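### 3.2 Perception du risque de sécheresse dans les foyers de Steinbach

La deuxième enquête concerne la consommation d'eau domestique en période de sécheresse. Nous avons interrogé 60 foyers dans les communes de Steinbach et de Briston, dont 50 ont rempli le questionnaire complet. Les entretiens ont été conduits en avril, avant les premières restrictions d'arrosage, par l'équipe de Detlef Wendt.

Une idée revient souvent dans les réponses : la pénurie serait un problème des agriculteurs et des communes du sud. Les habitants de Briston, qui dépendent d'un seul captage peu profond, se déclarent pourtant moins exposés que ceux de Steinbach, dont le réseau est relié à la retenue de Norno. Cette différence entre risque perçu et risque réel a déjà été observée dans notre première enquête (section 3.1).

Les mesures déjà adoptées restent modestes. La récupération de l'eau de pluie est citée en premier, suivie par la réparation des fuites – cette dernière surtout chez les propriétaires. Seulement 10 foyers relèvent leur compteur entre deux factures, et 3 d'entre eux ont découvert ainsi une perte sur la conduite enterrée.
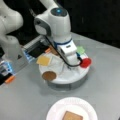

*Figure 4. Bras robotisé blanc au-dessus d'un plateau rond.*

Il faut noter que le prix de l'eau n'explique pas bien ces comportements. Dans le quartier de Clovard, où le tarif est progressif, les foyers ne connaissent généralement pas le seuil de la tranche supérieure. Plusieurs personnes ont demandé à l'enquêteur de le leur indiquer. Nous avons donc ajouté au questionnaire une question ouverte sur la lecture de la facture – les réponses sont traitées séparément, dans la section 3.3.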